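Aug 2, 2021

Went to the school board meeting about the student clubs policy with Vasanthi Chowdary. They had 141 people signed up to speak and cut it off after 11 of us. I was number 8, so I got my two minutes. I said parents should be told what the clubs are, but kids shouldn't be outed by a form letter. A man behind me booed – I kept reading. 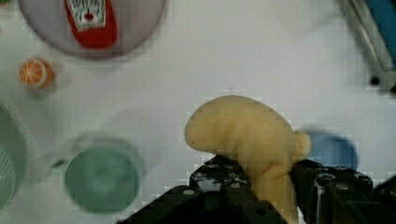
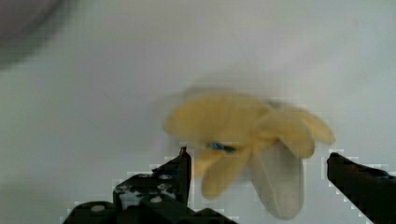 The vote got pushed to December. Vasanthi thinks they want everyone to get tired and stay home. She may be right. We drove back past Damevar and she talked about starting a petition, 300 names to begin with. I told her I would do our street and the next one over. Need to buy a clipboard.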